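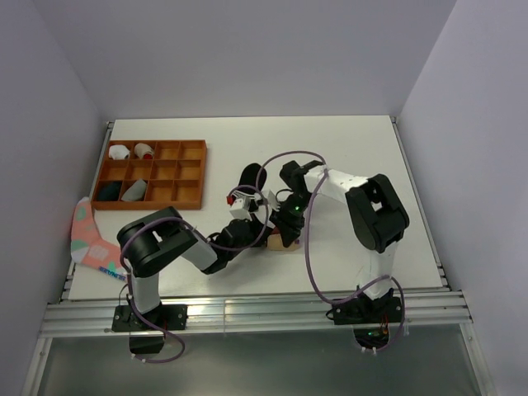

Vurnside Home Tasks Study
Call for participants – household chores and two-arm robots

Posted Thursday, April 22, 2021

Home | About the study | Take part | Contact

We are looking for adults who do laundry at home and are willing to spend two sessions with us in Vurnside. You do not need any technical background. People who have never used a robot are as welcome as people who have.

What the study is about

Washing machines and dryers took over the heavy part of laundry a long time ago. Sorting, pairing, folding and putting away are still done by hand in nearly every home. The Drodik project asks how far a pair of robot arms can get with that second part, and where a person still has to step in.

We work with small items, mostly socks. A sock is soft, it has no fixed shape, and it looks different each time it is put down. A person picks one up without thinking about it. For a robot, finding the opening or the heel can be the hardest step of the job. Placing a rolled sock in a compartment of a tray is easier, but it still goes wrong often enough that we would not call it solved.

We are not testing a product and there is nothing for sale. The question is whether machines can do chores like this yet, to a standard that people who do the chores would accept. Engineers tend to judge a fold by whether it holds together. We would like to hear from people who have to open the drawer the next morning.

What you will do

Session one lasts two hours. You will sort and fold a set of laundry the way you do it at home, and talk us through your choices as you go. Some people roll, some fold flat, some tuck one cuff over the other. There is no right way. After a break you will watch the arms work through a similar set and mark each item as acceptable, needs redoing, or not sure.

Session two also lasts two hours and takes place one to three weeks later. You will guide the arms yourself using a pair of hand controllers. A member of the team will show you how and stay with you throughout. Most people need a while before the arms go where they want – the practice time is part of the session and you are not being graded on it.

A short questionnaire follows each session. It asks which chores you would hand over to a machine, which you would keep, and how much checking you would put up with.

Who can take part

You must be 18 or older, do laundry for yourself or your household at least once a week, and be able to sit at a table for up to 40 minutes at a time. You should be able to follow spoken instructions in English. We would especially like to hear from people who fold as part of a paid job, such as hotel, care home or laundry workers, and from people with limited hand strength or arthritis.

Please do not apply if you work for a company that makes or sells robots.

Payment and travel

You will receive $17 per hour, paid by bank transfer after each session. If you stop partway through a session you will be paid for the full session. Bus fares within Vurnside are refunded with a ticket. Free parking is available behind the Mondal Building and should be requested when you book.

Where and when

All sessions are held in Room 713, Mondal Building, Vurnside. The room is on the seventh floor and there is an elevator. Daytime and early evening slots are open on weekdays from now until the end of August. Face coverings are required indoors, and controllers and tables are wiped down between participants.

Safety and your data

The arms are small and run at reduced speed whenever a participant is seated at the table. There is a stop button within your reach and another within ours. Please tie back long hair and leave bracelets and loose scarves in the locker provided.

We record your hands, the tabletop and the sound of your voice. We do not record your face. Recordings are stored under a number and kept on Wiko, our internal archive, which only the study team can open. You can ask us to delete your recordings up to 30 days after your second session.

How to apply

Call the study line at extension 2614 through the Mondal Building switchboard, or pick up a form at the front desk. Quote study number 973. Please tell us your age, how often you do laundry, any days you cannot come, and anything we should know about access or seating. We reply to every application within five working days. If all places are taken we will ask whether you want to go on the list for the next round, on towels and T-shirts.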